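Section 3. Cleaning and care of the tiled work surface

Applies to Sutano tiled worktops, white finish, large square format. Read the whole section before you start. If your surface was installed by Vurnham, the same steps are valid, but see also the note at step 5.

3.1 What you need

A soft broom or hand brush
Two microfiber cloths, one for washing and one for drying
A soft nylon brush for the grout lines
A bucket with lukewarm water
Ruvell neutral tile cleaner

Caution: Do not use vinegar, lemon or any descaler. Acid does not hurt the glaze quickly, but it eats the grout, and the damage cannot be washed away.

Caution: Do not mix the cleaner with bleach or other products.

3.2 Daily cleaning

1. Take all loose objects off the surface. Lift them, do not push them. Small grains of sand under an object can scratch the glaze.

2. Brush the dust toward you, always along the grout lines and not across them.

3. Wipe with a damp cloth. The cloth must not drip.

4. Dry with the second cloth. On white tiles every drop which dries by itself leaves a ring.

3.3 Removing smudges and gray patches

Faint smudges are normal on a light glaze and are not a fault of the tile. They come mostly from hands, from rubber feet and from cleaner that was not rinsed well. Please look at the surface from a low angle, with the light coming from the opposite side. Move your head a little. If the dark patch moves with you, it is only a shadow and you can leave it.

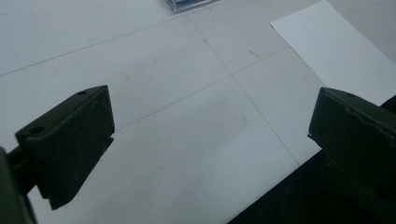 One owner, Hubmann, wrote to us that the patches near a grout crossing always came back after a few days, and that they stopped only when the rinse water was changed between every two tiles. We have tried it and we agree, so it is now included as step 4.

1. Mix 22 ml of Ruvell cleaner in 3 liters of lukewarm water. More cleaner does not give a better result, it leaves a film.

2. Wet the patch and let it stand a short time. Do not let it dry.

3. Rub with the cloth in small circles, from the outside of the patch to the center. Do not press hard.

4. Rinse with clean water. Change the water after every second tile.

5. Dry immediately.
Note: On Vurnham installations the joints are sealed with a protective coat. Use only half of the quantity of cleaner there.

6. Check again from the low angle. If you still see the patch, repeat the steps one time. If it is there after the second time, the stain is probably in the grout and has spread under the edge of the glaze. Go to 3.4.

3.4 Grout lines

1. Wet the line with the same mixture.

2. Brush along the line with the nylon brush. Begin at one edge of the worktop and finish at the other edge, also when only one part looks dirty. A line cleaned in the middle only will show two different grays.

3. At the crossings, turn the brush and work from all four directions.

4. Rinse two times and dry.

Caution: Never use a steel brush, a knife or a scraper in the joints. Never put a vessel hotter than 80 °C directly on the grout. Use a mat.

3.5 When to seal again

Put a drop of water on the grout. If it stays round, the seal is good. If it sinks in and the gray becomes darker, order the Sutano joint sealer and apply it as written on the bottle. Let the surface dry completely before you seal, otherwise the moisture stays inside. In most homes October is a good time for this work, when the heating is on again and the air is dry.

Revised 6 Sep 2021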